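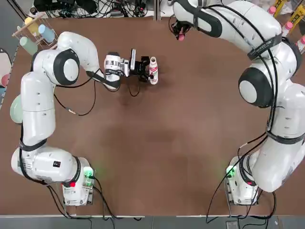
I have rearranged my drinks table more often than I care to admit, usually at the start of December when people begin dropping in and every cup in the house goes missing at once. If you've been putting up with a muddle of cups and bottles, do give this a go one evening. You'll need a table, a wire cup rack, a tiered stand for the bottles and a damp cloth, and I'd put the kettle on first.

Start by taking everything off. I know it's tempting to shuffle things from one side to the other (I did it that way for years!) but a proper clear lets you wipe right into the corners. My own table in Groltville is 1000 mm by 600 mm and that's plenty for a few cups, a plate and a row of bottles. Wipe it over, go back for any sticky rings with a drop of washing-up liquid, and let it dry while you wash the cups.

Next, decide where the cup rack is going to live and set it down before anything else. Mine goes on the side nearest my mug-reaching hand, with its back to the wall. If yours rocks, press gently on the opposite corners of the base until it sits flat. The first one I bought, from a little shop called Drorberg, wobbled for a whole winter before I thought of doing that.
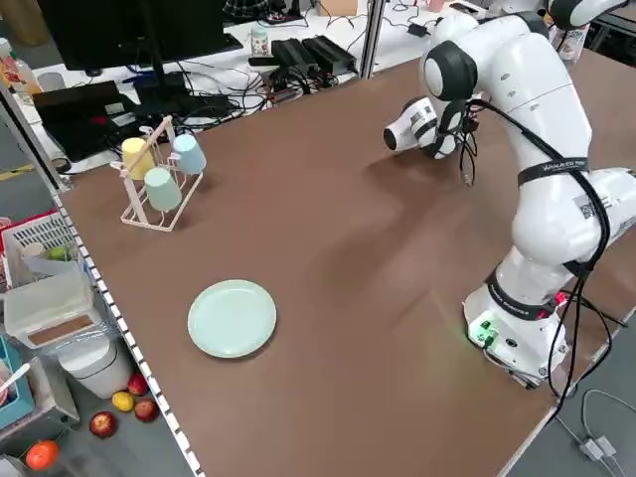
## Cups and plate

Hang the cups upside down so they can drain, and give each one a little twist to check it's properly on its arm. Three plastic cups in yellow, blue and mint look very cheerful on a pink rack, and with a different colour for each person you'll have far fewer arguments about whose is whose. Leave a gap between them if the rack allows.

The plate can lie flat on the table, a little way in front of the rack. I use mine for biscuits, though it does just as well for teaspoons and used teabags when there's company.

Then stop and look at what's left. You want one good clear patch in the middle, big enough to put a cup down and pour without moving anything, and it's worth being quite strict about this. Post, keys and the odd glove will all try to settle there. 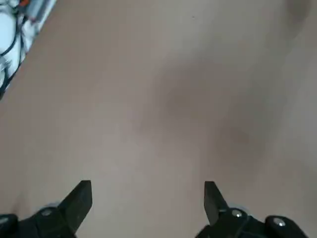
*Plain tan surface, with open space down the middle.*

Now for the bottles. Wipe each one before it goes on the stand, paying attention to the neck and under the rim of the cap, and check that the cap is done up tightly if you mean to lay it on its side. Fill the lowest tier first and work upwards. I like the labels facing out, all the same way round, so that I can tell at a glance what needs using up.

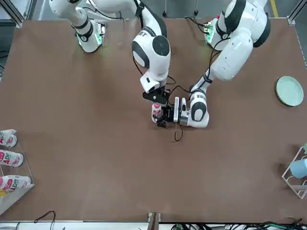
Keep a hand on the stand as you add each bottle, especially a clear acrylic one, as they can slide about on a smooth tabletop. A scrap of non-slip matting underneath helps a great deal. If you're keeping one bottle out for use, stand it upright in the clear patch and pop it back on its tier when you've finished.

After that it only wants five minutes on a Sunday night: cups off, quick wipe, cups back on. Move the rack once in a while too, and you'll find all the crumbs.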